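Häufige Fragen zu unserem Stoffverleih

Schön, dass Sie bei Skadano vorbeischauen! Wir verleihen Vorhänge, Molton und Bühnenstoffe für Schulaufführungen, Vereinsfeste und alles, was sonst noch einen Hintergrund braucht.

Wie lange kann ich einen Stoff behalten?
Die normale Leihzeit beträgt 14 Tage, und wer freundlich fragt, bekommt meistens noch 2 Tage dazu - es sei denn, die nächste Theatergruppe wartet schon darauf.

Muss ich die Stoffe vor der Rückgabe waschen?
Bitte nicht! Molton verliert in der Waschmaschine seinen Flammschutz und läuft gern ein. Ausschütteln oder leicht abbürsten genügt völlig, um den Rest kümmert sich Ohemaa Darko in unserer Werkstatt.
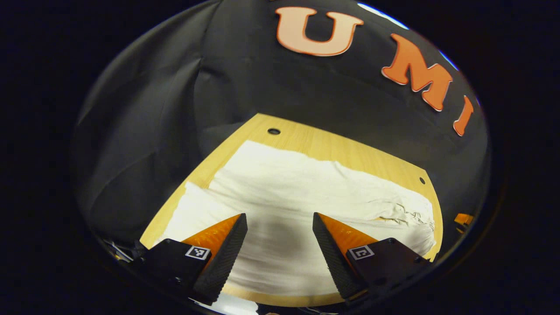

Wie bekomme ich Falten aus schwarzem Molton?
Am besten hängen Sie den Stoff schon am Vorabend auf, dann zieht ihn das eigene Gewicht ein gutes Stück glatt. Hartnäckige Knicke lassen sich mit einem Dampfglätter von der Rückseite her lösen, immer mit etwas Abstand.

Was passiert bei einem Riss oder Fleck?
Rufen Sie einfach Naa Agyeman an, Durchwahl 307. Kleine Schäden nähen wir selbst, und geschimpft wird bei uns wirklich nicht.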